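Kimell Two-Drawer Side Cabinet
Section 4: Drawer Use, Loading and Clearing

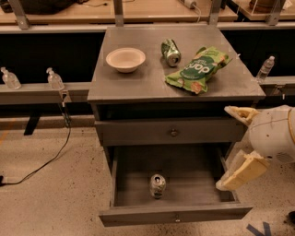
Figure 4-1. Lower drawer pulled out, with items on the top and one can in the drawer.

Read this section after the cabinet has been assembled and leveled (Section 3). The upper drawer is called Drawer A and the lower drawer is called Drawer B in all steps below. Left and right are given as seen by a person facing the knobs.

4.1 Before first use

1. Check that the cabinet stands on a hard, level floor. On carpet, fit the wide feet from bag 38.
2. Confirm that the wall strap is fastened. The strap is required for all floor types.
3. Turn each knob clockwise by hand until it stops. Do not use pliers.
4. Open and close each drawer five times over its full travel. The drawer should move without scraping.
5. Wipe the drawer bottoms with a dry cloth to remove dust left from drilling.

Note: The gap between the top and the Drawer A front is part of the design. Do not fill it with felt or sealing strip.

4.2 Opening and closing

1. Hold the knob and pull straight toward you. Each drawer has a single knob at the center of its front. Pulling on one end of the front panel will twist the drawer in its runners.
2. Stop when you feel the runner catch. Full travel is 30 cm for both drawers.
3. To close, push at the knob with a flat hand until the front panel meets the cabinet body.

CAUTION: Open one drawer at a time. With both drawers out and loaded, the cabinet can tip forward even on a level floor.

CAUTION: The front panel of Drawer B extends past the drawer sides at both ends. Keep fingers clear of these ends when closing.

4.3 Loading the drawers

The load limit is 8 kg for Drawer A and 11 kg for Drawer B. These limits apply to weight spread across the drawer bottom.

1. Place heavy items in Drawer B first.
2. Set tall items upright and check their height before closing. Anything that rises above the drawer opening will strike the rail and may jam the drawer. If this happens, see 4.6.
3. Lay round items on their side only if they are held in place by a divider. The Mullow divider set (part 511) fits Drawer B.
4. Open drink cans should be emptied and rinsed before they go into either drawer. The drawer bottoms are sealed on the upper face only, and liquid that reaches the rear joint will swell the panel.

4.4 Using the top

The top is meant for light household items such as a bowl, a snack bag or a drink can. The load limit is 15 kg.

1. Keep bowls and cups back from the front edge. The edge takes most of the wear in normal use.
2. Put a mat under anything hotter than 40 °C.
3. Do not lean on the top while a drawer is open.

Note: Metal cans that have been crushed can have sharp folds. Lift them off the surface – dragging will leave scratches that cannot be polished out.

4.5 Clearing the cabinet

Clear the top before the drawers. Drawer B may be left open to receive items during clearing, provided Drawer A stays closed.

1. Remove food packaging. Fold the open end of any snack bag that is to be kept.
2. Sort drink cans. Place them in Drawer B for short storage, or take them directly to recycling.
3. Move bowls last, one at a time.
4. Wipe the top with a damp cloth, working along the grain. Dry at once.
5. Empty Drawer B and wipe the bottom from back to front.
6. Leave the drawer open for 30 minutes before refilling.

Cleaners that contain bleach or ammonia will dull the gray finish. Ididex wood soap, diluted as stated on its label, may be used once a month.

4.6 Drawer faults

Drawer B does not close fully: Check for an item standing too high or fallen behind the drawer. Remove the drawer (Section 5.2) if the rear of the cabinet cannot be reached.

Drawer sits lower on one side: Loosen the two runner screws on that side by half a turn, lift the drawer level and tighten again.

Knob turns freely: Remove the knob, add the thin washer from bag 40 and refit.

Drawer A drifts open: The cabinet is leaning forward. Adjust the front feet – both sides equally – and test again.

If a fault remains after these checks, stop using the drawer and order a runner kit. Give the code printed on the rear panel when ordering.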